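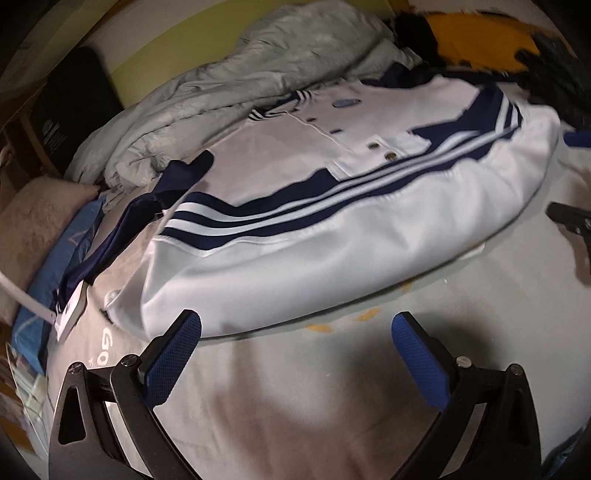

Yellowed white panels on a navy and white track jacket, how to whiten without dye bleed

Posted in Laundry and Fabric Care
Tags: polyester, yellowing, color bleed, oxygen bleach

Naheed Khattak

I have a white track jacket with navy and white stripes, label says 100% polyester body with a polyester/cotton rib at the cuffs and hem. It was stored in a closed plastic bin from spring until November. The white areas at the collar and underarms have gone a dull yellow. The navy is still dark and has never bled in a normal cold wash, but I have never soaked it.

What I have tried so far:

Regular wash at 30 C with liquid detergent, twice. No change.
Baking soda paste on the collar, left for 2 hours, rinsed. Slight change, possibly none.

I have a tub of Plumis oxygen powder, which gives a dose for whites only. I also have plain chlorine bleach but have not used it. The jacket has brass-colored metal snaps and I do not want them to discolor. Water here is hard.

Is there a soak that will lift the yellow from the white panels and leave the navy where it is? Also, does the storage bin matter, or is this only old sweat?

4 replies hidden by poster's filter. Showing 3.

Babar Lodhi

Do not use the chlorine bleach. On polyester it often makes yellowing worse, and it will attack the dye in any cotton in the rib. It also corrodes metal snaps.

Test the dye first. Mix a small amount of the oxygen powder in warm water at the strength you plan to use. Put a few drops on the inside of a navy seam allowance, wait ten minutes, then press a white cotton cloth on it hard. If there is any blue on the cloth, stop there and stay with cold washing. If the cloth is clean, rinse the spot, let it dry, and compare it with the fabric next to it in daylight. Some dyes do not transfer but do fade.

If it passes:

Dissolve the powder fully in water at 40 C before the jacket goes in. Undissolved grains sitting on navy can leave pale dots.
Use half the dose on the tub for whites.
Close the zipper and fasten any snaps, turn the jacket inside out, and keep it fully under water.
Soak for one hour. Look at it. A second hour is fine if the water is still clear.
Wash straight away at 40 C with detergent and no softener.
Hang to dry in shade. Do not leave it folded on itself while damp. That is when navy usually marks white, much more than in the wash.

On the snaps: plated brass will tolerate an hour in oxygen bleach in most cases, but not overnight. If the plating is already worn through anywhere, keep that part out of the water and treat the collar and underarms by hand with a sponge.

For hard water, add a water softening powder to the wash. Detergent loses a lot of its effect otherwise, and the mineral film on polyester looks gray-yellow by itself. You may find part of what you are seeing is that.

On the bin, yes, it can matter. Some plastics and some cardboards contain an antioxidant (BHT) that migrates into fabric and turns yellow in the presence of nitrogen oxides from exhaust or gas heaters. That type of yellowing is even across the fabric or strongest at the folds. Yours is at the collar and underarms, so body oil and deodorant are more likely. Oil left in polyester oxidizes slowly and only shows months later.

Jawad Pirzada

vinegar. one cup in the rinse, works on everything. had a football shirt like that

Tahira Chaudhry

Agree with Babar on most of it. Two additions.

The oil has to come out before the oxygen soak or the soak will mostly work on the surface. Rub undiluted dish liquid into the collar and underarms, dry fabric, no water, and leave it 30 minutes. Then rinse warm and go on to the soak. I run a small alterations counter and this step changes the result more than the brand of powder.

Vinegar in the rinse helps with mineral film and does nothing useful for oxidized oil. Do not add it to the oxygen soak, it lowers the pH and the powder works best in alkaline water. Never combine it with chlorine bleach in any quantity, the gas is dangerous.

If your washer spins faster than 800 rpm, turn it down for this load. High spin sets creases in knit polyester and they are hard to press out safely.

Naheed Khattak

Seam test is clean on the cotton cloth, no fade once dry. Dish liquid first, then the half dose on Monday when I have the sink free. Cuffs are the part I am least sure of, so I will test those separately.

Babar Lodhi

Test the rib on the inside of the hem, same dye lot as the cuffs in most jackets.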